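Workshop Tips: Working Alongside an Automated Bench

Issued by the Nondora Workshop Office
28 July 2025

These tips are intended for bench staff, packers, and shift leads at the Nondora site. They cover daily habits at the sorting and kitting benches that now share their work with robot arms. They add to the safety rules posted at each bench and do not replace them. Where a tip and a posted rule differ, follow the posted rule and tell your shift lead.

What has changed at the benches

Until last December, all small parts for the Breltus order line were picked and set out by hand. The arms now take over the plain, repeated moves: lifting a part from one place on the bench and setting it down in another. Staff still load the parts, check them, deal with anything odd, and close out each tray. In the first full quarter the benches handled 2,567 trays, of which 453 needed a person to step in before the tray could be released. Most of those cases came from parts placed badly at the start, and many of the tips in this document deal with that stage of the work.

No bench post has been removed. Several have been rewritten, and the new wording is held in the binder at the shift desk. Staff who were hired under the earlier wording may ask for a meeting to go through it line by line.

Clearing the bench before a run

Remove cups, rags, tape rolls, and hand tools before the arm is switched to automatic. A tool left in the work area may be struck or knocked to the floor.

Wipe the surface with a dry cloth first, then a damp one, and let it dry. Grit left under a part can tilt it enough to spoil the grip. Do not use polish on the bench top. Shine confuses the overhead sensor, and a polished surface lets light parts slide.

Keep labels and stickers off the work surface. Old glue should be lifted with a plastic scraper. Metal blades leave scratches that collect dirt.

Setting out parts

Leave a clear gap between parts, wide enough for both fingers of the gripper to pass down on either side. Parts pushed close together are the most common cause of a stopped run.

Small parts may be turned at a slight angle without harm. Leaning or stacked parts should be laid flat before the run begins. If a part will not lie flat, set it in the reject bin and write the reason on the bin card.

Use strong, plain colors for test pieces. Pale pieces are hard to see on a pale bench, both for the sensor and for the person checking.

Do not reach in to straighten a part once the run has started. Press the hold button, wait for the bench light to change, and then make the correction.

Practicing on screen

New layouts are tried on the training computer before they are used at a live bench. The program, supplied by Driniris, lets staff see how the arm would approach a part and where the fingers would come down. Each bench worker has two paid practice sessions in the first month and may book more through the shift desk. No earlier computer experience is expected, and sessions are not graded.

During practice, look first at the space around the fingers. Next, look at the wrist and the body of the hand, which are wider than many people expect and can meet a neighboring part even when the fingers are clear. Save the layout under the bench number so that the next shift can find it.
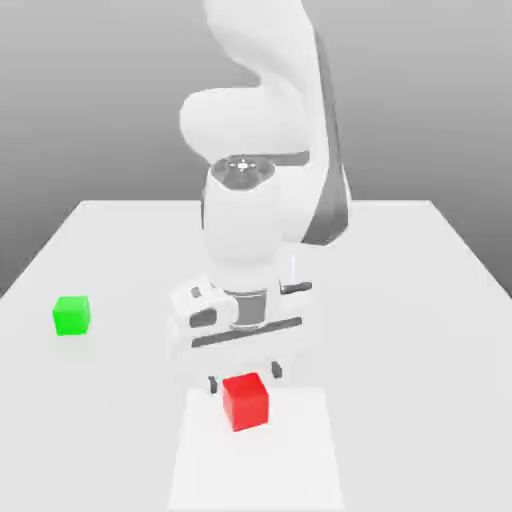
Practice view: open gripper at the red cube, with the green cube set well apart on the left.

When a layout works on screen, run it once at the live bench at low speed before raising the speed. Real parts vary more than those in the program. A burr, a bent edge, or a film of oil can change the way a part is held.

Looking after the gripper

Check the finger pads at the start of each shift. Pads that are worn smooth, split, or marked with oil should be reported and replaced before work begins. Spare pads are kept in the drawer marked Asamoah, along with the correct driver. Return the driver to the drawer after use.

Clean the pads with a lint-free cloth and the mild cleaner provided. Solvents used on the paint side of the shop will harden the rubber and must not be brought to the benches.

A pad change is recorded on the bench card. The present guide is to change pads at 355 hours of running time, or sooner if wear can be seen.

Sharing the work across a shift

Watching a machine is tiring in a different way from handling parts. Staff should change places between loading, checking, and close-out during the shift, as set out on the rota. A worker who finds that attention is slipping may ask to change early, and the lead should allow this wherever cover exists.

Hand skills need practice to stay sharp. One bench is kept for hand kitting, and every member of the team takes a turn there. Work from this bench is counted in the same way as work from the others, and lower output there will not be held against any worker.

Stopped runs are to be logged by cause. The log has no space for a worker's name and is not used in reviews. A full and plain entry is more useful than a short one: write what the arm was doing, which part was next, and what was done to clear the stop.

At the end of the shift

Send the arm to its rest position and wait for it to come to a full stop. Switch the bench to manual, remove any parts from the surface, and return test pieces to their box. Empty the reject bin and pass its card to the checking desk.

Tell the incoming shift about any layout changed that day, any pads replaced, and any stop that happened more than once. If the incoming shift is late, leave a written note on the bench card.

Suggestions for this page may be left at the shift desk or raised at the monthly bench meeting. Changes that are accepted will be added at the next printing.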